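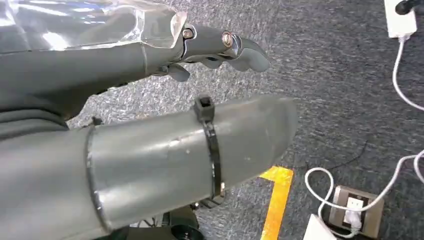
Felent arm upkeep – minutes, 5/1/22

I'm typing these up, so blame me for typos! Juniper Kowalczyk chaired.

1. Hand. We went over the finger joints again and agreed to check the knuckle bolts every 2 weeks. The log stands at 848 hours, so I'll order spare finger parts from Krasniqi (they were slow in February, so I'm asking early).

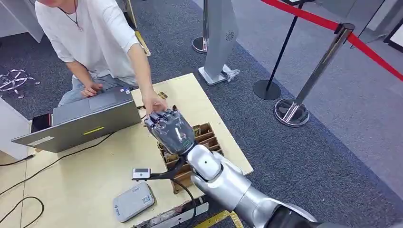 Item 1: fingertip check on the hand, laptop open on the table.

2. Cables. Juniper wants fresh ties on the forearm – fine by me, I'll do it.

Next: Juniper sends the joint settings to Jolel.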